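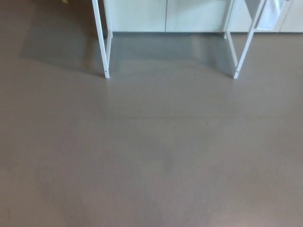
Cómo enviar un reconocimiento a un compañero en Stallance

1. Entre en Stallance y abra la pestaña Equipo.
2. Busque a la persona por nombre o por turno y pulse Reconocer.
3. Elija el motivo y escriba un mensaje corto que mencione la tarea concreta.
4. Asigne los puntos: 2 por una ayuda puntual, 10 por cubrir un turno completo.
5. Marque si el mensaje será público o privado y pulse Enviar.

Los mensajes públicos aparecen en el muro de su local. Para corregir uno ya enviado, ábralo y pulse Editar. Los puntos no canjeados caducan en noviembre.

Guía revisada por Itzel Meléndez, 24 oct 2025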